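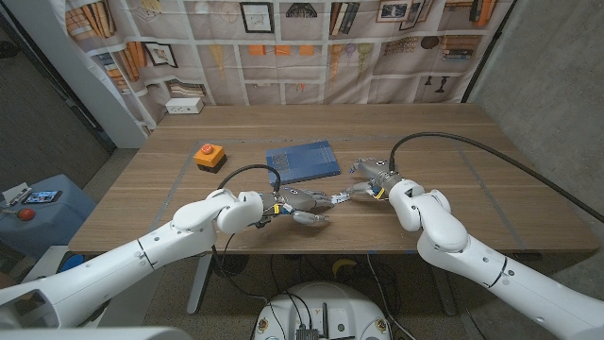

Ratora bookshelf print in muted beige, orange and brown, hung behind a light wooden table.

FOR IMMEDIATE RELEASE

Skelteo adds full-wall bookshelf print to its Ratora line of fabric backdrops

TRURNLOW, January – Skelteo, a maker of printed wall fabrics for homes, offices and shared workrooms, today announced a full-wall bookshelf design for its Ratora line. The new print shows shelves of books, framed pictures and decorative objects. It is sold as a single hanging panel and is available now from the Skelteo website and from the company's shop in Trurnlow.

Ratora panels are meant for rooms where the wall behind a desk or table is bare, unfinished or in use for something else. They hang from a rail or a tension wire and can be taken down for washing or moved to another room. Until now the line was limited to plain colors, two leaf patterns and a narrow print made for doors.

Customers had been asking for shelves for some time. In a survey the company ran last fall, 264 people answered questions about which print they would like to see next, and 155 of them picked a bookcase. Many said they rented their space and were not allowed to drill into the walls. Others had a concrete or block wall and did not want to put real shelves on it.

The first samples used strong reds and greens. They looked good on screen, but on a large panel they drew the eye away from the table in front, and testers found them tiring after a full day. The released version keeps to beige, orange and brown in softer shades. The objects on the shelves are printed close to life size, so the panel looks best with a few feet of space between the fabric and the table.

"We wanted a wall you could work in front of," the company said in a statement. "People put a table there, they put their own things on it, and the wall should stay quiet behind them. A light wood top goes well with this one. So does white."

The fabric is woven by Uysal, the mill that has supplied Skelteo since the Ratora line began. It has a matte face, which cuts down on glare from ceiling lights, and a closed weave, so a window or a dark doorway behind it does not show through. The top edge has a sewn sleeve for a rail. The bottom edge has a narrower sleeve that takes a flat weight bar, sold separately.

Panels come folded in a flat carton. Fold lines drop out on their own in most rooms, though this can take several days in cold weather. A cool iron on the back speeds things up. Skelteo does not recommend steam on the printed side.

The bookshelf print comes in one height, 9 feet, and in three widths. Buyers with lower ceilings can turn up the bottom edge and sew or tape it. The artwork leaves a plain band along the floor for this, so no shelf is lost when the panel is shortened. Two panels of the same width can be hung next to each other, and the shelf lines will meet at the seam if both rails are level. A paper guide for marking the rail height is packed with every order.

The first production run is 800 panels. Orders placed through the website will ship from Trurnlow in the order they are received. A second run is planned for spring, and the company expects to add a darker version of the same artwork at that time. Current Ratora owners can use the rails and weight bars they already have, as the sleeve sizes have not changed.

Fabric swatches are free on request. Each swatch set includes a piece of the bookshelf print, a piece of the plain beige and a card with washing instructions. Schools, libraries and workshops ordering more than one panel can ask for a written quote before they buy.

About Skelteo
Skelteo designs and finishes printed fabrics for walls, doors and windows. Its products include the Ratora hanging panels, a range of lined curtains and made-to-order room dividers. Cutting, sewing and packing are done at the company's building in Trurnlow, where the shop is open to the public from 10 a.m. to 4 p.m.

Media contact
Skelteo Press Office, Trurnlow
Print-quality pictures, swatches and a full size chart are available from the press office on request.

###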